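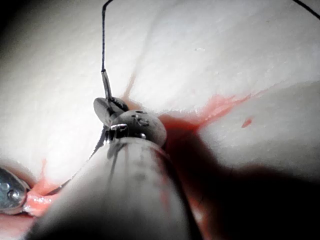
Tekamard Puts Robotic Suturing to Work at Dratonness Training Lab

DRATONNESS, 16 Jan 2018 – Tekamard said today that its Clultico suturing program is now part of the normal work schedule at the company's surgical training lab. The program automates parts of wound closure on practice tissue. It has completed 135 practice closures to date.

We use cookies to improve your visit. By continuing to browse this site you accept our cookie policy. OK

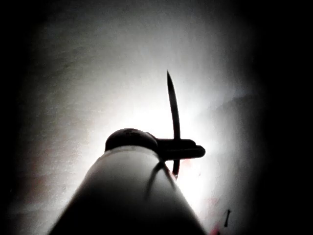 The change matters most to the lab's 8 technicians. Under the old schedule, each shift included long stretches of repeat stitching, done by hand at the controls. Setup and checks are still their job, down to small fittings such as the black cable tie pulled tight just below a dark rounded cap, and a technician signs off on each station before a run. No positions have been cut. Two technicians have moved into new roles reviewing finished closures and writing up faults.

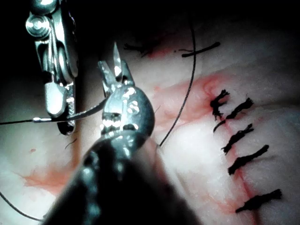 Reviewers look at knot spacing, tail length and how well the edges of the incision meet. A closure that falls short is logged and sent back to the software team in Ponce. Technicians can stop a run at any point and take over the instruments themselves, and every member of the team has completed 20 hours of training on doing so.

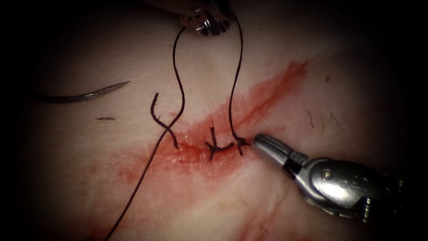

Clara Whitcombe
Workplace Communications Manager, Tekamard

Staff asked for shorter sessions at the controls, and the new schedule provides them. Breaks between runs are now fixed, and review work is shared across both shifts. Some technicians have said they miss the hand work, so manual practice time stays on the schedule.

Tekamard will extend the program to its Ponce site in April. Current staff there will be trained before any equipment is installed.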